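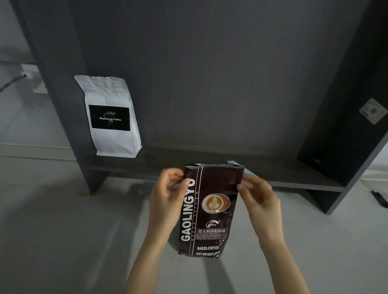 Shelf work at the Mellden site: two hands, one bag of coffee, one more waiting behind.

Kaltmont is looking for people to handle groceries while wearing a camera on their head

Posted Mar 13, 2025
Location: Mellden site, ground floor
Type: paid, part-time, fixed term to the end of November
Places: 6

The job

You pick up a bag of coffee. You turn it round, pinch the top, put it back on the shelf. Then you do it again, slightly differently, and keep doing it until the coffee has lost all meaning. The camera sees roughly what you see, and the recordings go to the Liker team upstairs, who are teaching a two-armed machine to stock and tidy shelves. At present it treats a foil bag as a personal insult. It needs many more examples of people being ordinary with their hands, and we would like to pay you to be ordinary.

Coffee is only where everyone starts. Foil bags crumple, shine and slump, and the paper ones have opinions of their own about standing up. After that come boxes, jars, folded towels, cables and a drawer of odds and ends known as Pacheco, for reasons lost to the people who named it.

What a shift looks like

Sessions last 2 hours, with a break in the middle. You will be given a task card, such as "move the brown bag to the left end of the shelf" or "open the top seam using both hands". You do what the card says at the speed you would do it at home. In a good session you will record 40 short takes. Our record is 50, held by Zoltán Kocsis, who has been asked to stop mentioning it.

Between takes you put things back in a new arrangement. We mean new. Left to themselves, people put a bag down in the same spot every time, and then the machine learns that coffee lives in exactly one place in the universe.

You will also be asked to fumble. If you drop something, leave the recording running and pick it up. A clumsy take with a decent recovery is worth more to us than another perfect one, so this may be the only job you apply for where butterfingers count as experience.

Who we are looking for

You should be 18 or over and comfortable working with your arms out in front of you, some of it at low shelves. Left-handed people are very welcome. Our first batch of examples was so right-handed that the machine appeared to regard its left arm as luggage.

You will need to keep your head fairly still and look at what you are doing. It sounds easy. Most new starters spend their first session filming the ceiling while they think.

No technical background is needed. If you have one, please try not to help the machine by moving like it. We have had an engineer do this and every one of his takes had to be thrown away.

Shop work, kitchen work, packing and the raising of small children have all proved useful in the past. So has patience.

A few practical points

Please come with sleeves that can be pushed up and without rings or bracelets. Watches go in a locker. Perfume is fine; the camera doesn't mind, though Anikó Fülöp, who runs the floor, might.

The recordings show hands, forearms and whatever is in front of you. Sound is not kept, so you may mutter. Before your first session you will get a plain-language consent form, and you can ask for your recordings to be deleted at any time, including after you have left. You will be paid for those sessions all the same.

Pay is by the hour, training included, and travel within the city is refunded against a ticket. The rates are in the information sheet we send to everyone who writes in. There is free coffee, made from bags that are not part of the work. Please do not drink the work.

How to apply

Write to Marta Hutsuliak at the Kaltmont front desk. Tell us which hand you favour, which mornings or afternoons suit you, and one household task you do in a way other people find annoying. The last answer is read with real interest. Svatopluk Bednárik got his place by describing how he folds carrier bags into triangles, and he now has a whole set of task cards to himself.

No CV, please. If you look like a fit, we will invite you for a paid trial session with Vilmos Borbély, who will show you how the headband goes on and then stand well back. Applications stay open until all the places are filled.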